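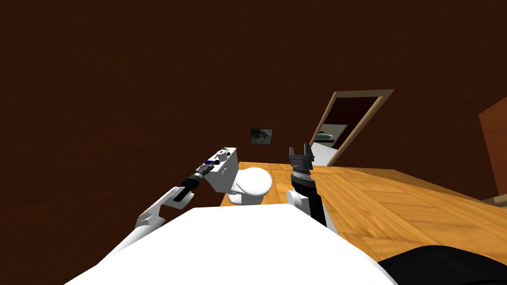 Page 2

Chapter opening: A Morning at Irier

I'd promised my editor this chapter would start with a factory, because robot books always do. Then Beverley Gilchrist invited me to the January open day at Irier, and I spent most of it watching a simulated robot and a toilet - and came home wanting to throw out my first draft!

Beverley runs the demonstrations there. She had the bathroom job up on the big screen, with a white two-armed robot reaching one gripper over to the tank, and a row of us crowded in with our coffee. A simulator is a program that works out how things move and touch, so you can try an idea without scratching anybody's floor. Her team calls theirs Plirkico (I never did find out why). 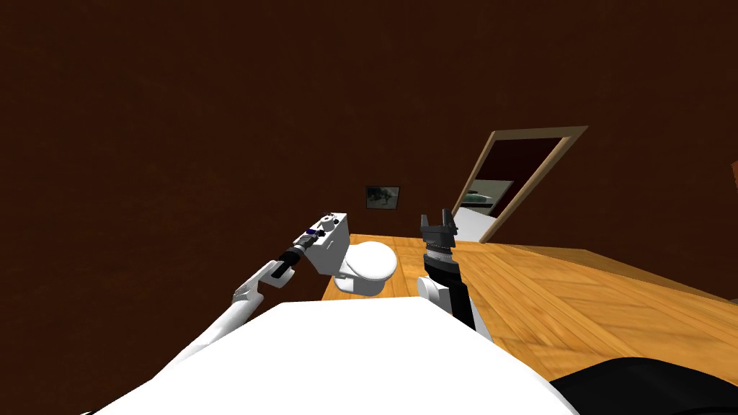

I asked her how often they run a job like this one. "4000 times before lunch, if the computers behave," she said, and I wrote that down so fast I tore the page.

Bok-nam Jang, who was standing next to me, wanted to know what the robot knows about where its own hand is. Good question, and one you'll be able to answer by the end of section two. A hand that's open and a hand that's open in the right place are very different things to a programmer. 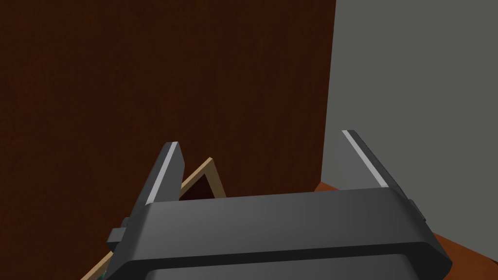 So keep a pencil handy as you read. We'll begin with joints, move on to grippers, and then go back to Beverley's bathroom and plan a reach of our own, one joint at a time.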